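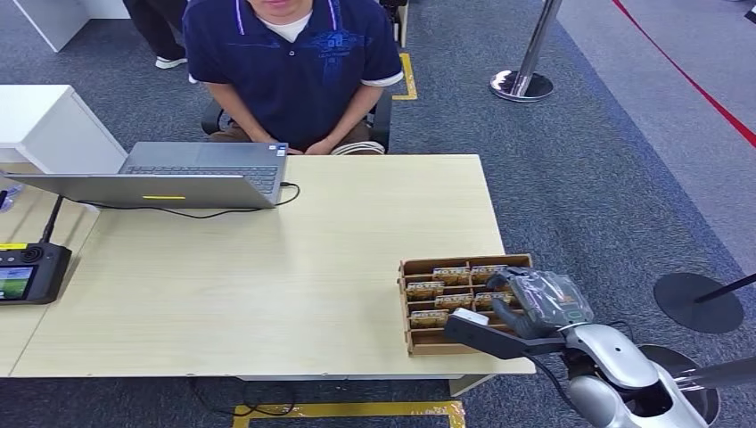

Laptop open, cable to hand.

6. Opening your trade account at the Lustmont showroom

Lustmont sells furniture and lighting wholesale only, so you will need an account before anyone quotes you a price. Admiring the sofas remains free.

1. Go to the trade page and choose "New buyer". Choosing "Returning buyer" in the hope of skipping the form does not work.
2. Enter your business name exactly as it appears on your invoices.
3. Pick your home showroom, Jidach or Uria. Stock is held separately at each.
4. Type the branch code. For Uria it is 506.
5. Set your opening order. The minimum is £3,000 before VAT, and cushions count towards it, though you would need a great many cushions.
6. Press "Submit" once.

Note: Accounts are approved within six working days. Pressing "Submit" again starts a second application and a second wait.

Caution: Items in the Song range are made to order and cannot be cancelled after nine days. Measure your client's doorway first. Then measure the lift.

If your account is refused, write to Archie Mowat at the trade desk with your application number in the subject line. He does read them, including the ones in capitals.

Section last revised 27/11/2025. Delivery bookings are covered in section 7.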